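Naline Adds Prescription Savings Card at 600 Independent Pharmacies

**PAMERO, July** – Naline, a prescription discount service for people who pay cash for their medicine, will begin accepting its savings card at 600 independent pharmacies this month. The card is free and does not require insurance, a credit check or a membership fee.

The new locations join through Brasudis, a claims processor that handles billing for small drugstores. With the addition, the Naline card can be used at 1157 pharmacies.

Customers can look up a drug by name on the Naline website, enter the strength and quantity, and see the price at stores near them. The coupon can be printed or shown on a phone at the counter. Prices may change between the time of the search and the time of pickup, and the pharmacy can confirm the current amount before filling the prescription.

The card covers most generic tablets, eye drops, inhalers and skin creams. It is not insurance and cannot be combined with insurance, Medicare or Medicaid on the same purchase. Patients who have coverage may use the card in place of it when the card price is lower, though the amount paid may not count toward a deductible.

Naline is also changing how refills work. Customers who save a prescription to their account will get a text message 5 days before the refill date, with the current price at the store they used last. Messages can be turned off at any time. Accounts can hold prescriptions for up to 2 people in the same household. 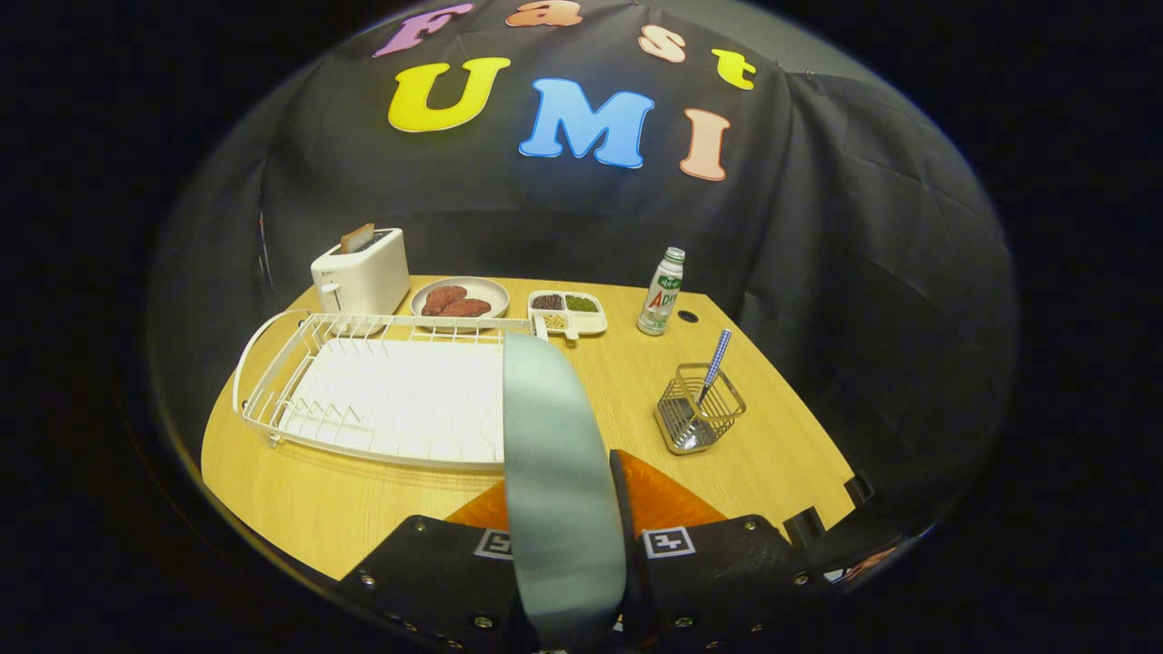
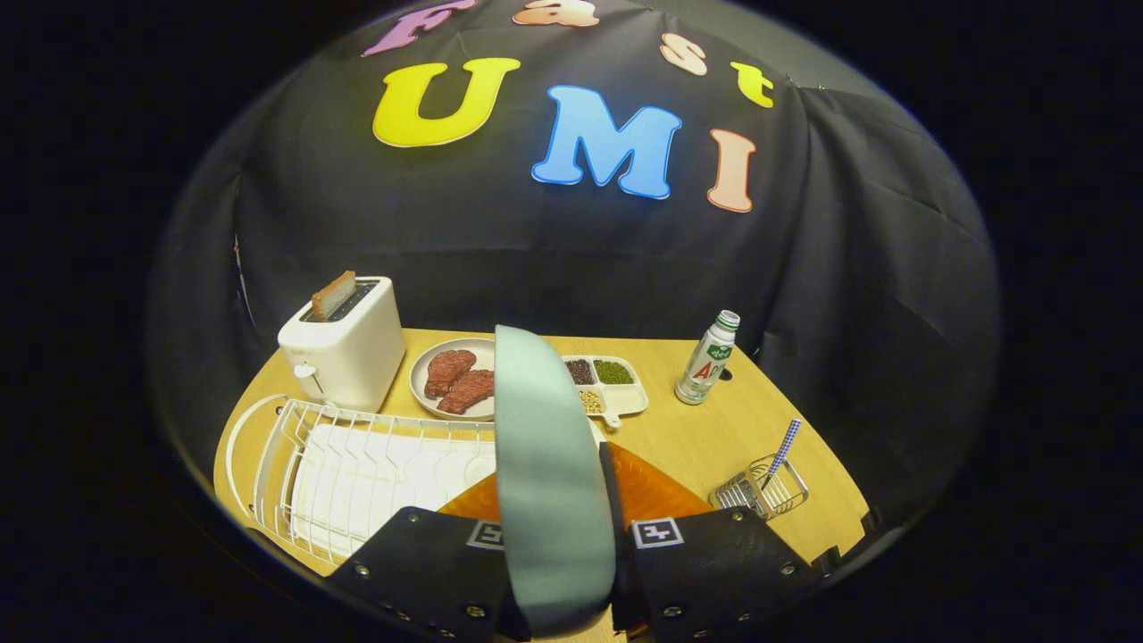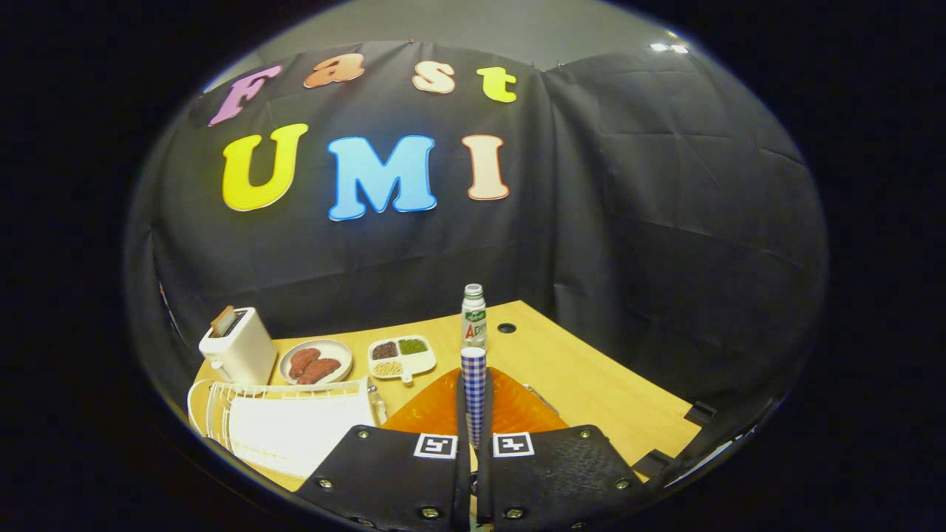

Pharmacies that want to accept the card can apply through Brasudis. There is no sign-up charge. Stores already using the Zamani billing system do not need new software, but they will need to add the Naline group number before sending the first claim.

**About Naline**

Naline offers discount pricing on prescription drugs for uninsured and underinsured patients. The company is based in Pamero and has a customer help line open from 8 a.m. to 7 p.m.

**Media contact:** Naline Press Office, Pamero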